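Packing group, November meeting
Back room, started 6:20 pm, finished a bit after 8

Present: Cúc Giáp (chair), Bruvance desk, two from Nellinier, the Wasov people by phone for the first half, me on notes.

1. Last minutes
Read, ok. One fix: the tape order was 36 rolls not 31. Corrected on the file copy.

2. Orders out
Over 20 parcels still to go for Nellinier. Labels printed, not stuck on. Wasov asked can theirs go first, Cúc said no, same order as the list. Wasov not thrilled. Left it there.

Bruvance want the tall cartons back flat, tied in bundles. Fine. String is in the drawer under the sink, not with the tape any more.

3. Knives and tape
Long one. Same complaint as last time, people stand at the table and can't find a cutter, then somebody opens a parcel with house keys. Cúc's proposal: one tool box per table, a plain shallow cardboard one with a lid, cutters and a roll of clear tape go in it and stay in it. Tape gets put back in the box at the end of a parcel, not left on the windowsill.

Question from Nellinier whether a cardboard box is sturdy enough or should we buy plastic trays. Price for trays was read out, general groan. Cardboard for now, look again after the holidays.

Blades: slide them in before the knife goes down. Every time. Old blades in the jar with the screw lid, never loose in the trash. Jar is nearly full, Cúc will take it. 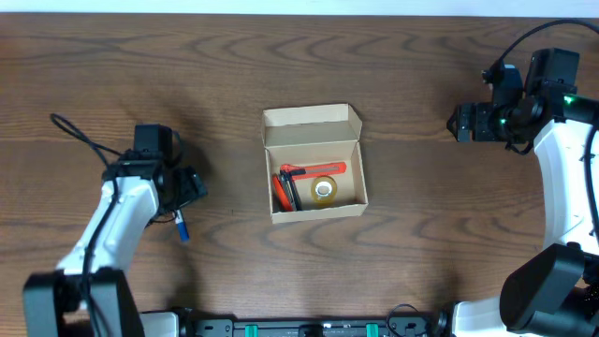 Page last changed: November, 8:14 pm, by notes

Agreed on the box as in the picture, red utility knife, clear tape, lid folded back while in use. Lid shut when the table is not being used for packing. Scissors do NOT go in, they have the hook by the door. Someone asked about markers, no, markers walk off whatever we do, keep them in your apron.

Spare tape stays in the cupboard, bottom shelf. If you take the last roll in a pack write it on the sheet. The sheet has been empty since we put it up so please.

4. The wood table
Wasov (before they rang off) asked if we cut straight on it. We do not. Cutting mat or a flat piece of carton underneath. Cúc would like the grain to still be there next year. Wipe down with the damp cloth only, the spray left a white ring on the other one and it has not come out.

Bruvance offered a second mat, accepted, thanks.

5. Box sizes
Ran out of time mostly. The small Giáp cartons are too tight for the mugs, 14 repacked last round. Try the next size up with paper round the sides. Nellinier to bring a sample of each size so we can stop arguing from memroy.

6. Any other business
- Heater switch: left side is on, right side is the fan.
- Whoever has the long ruler, bring it back.
- Shelf by the window wobbles, nothing heavy on it until it is screwed in.
- Coffee money, same as before, tin is on the fridge.

To do
Cúc: blade jar, fold a tool box for the second table
Bruvance: cutting mat, pick up flat cartons
Nellinier: carton samples, stick on labels
Notes: send this round, put a new tape sheet on the cupbord door
Wasov: confirm pickup time

Next meeting same room, 6:20 again, date to come by email. Bring your own cup.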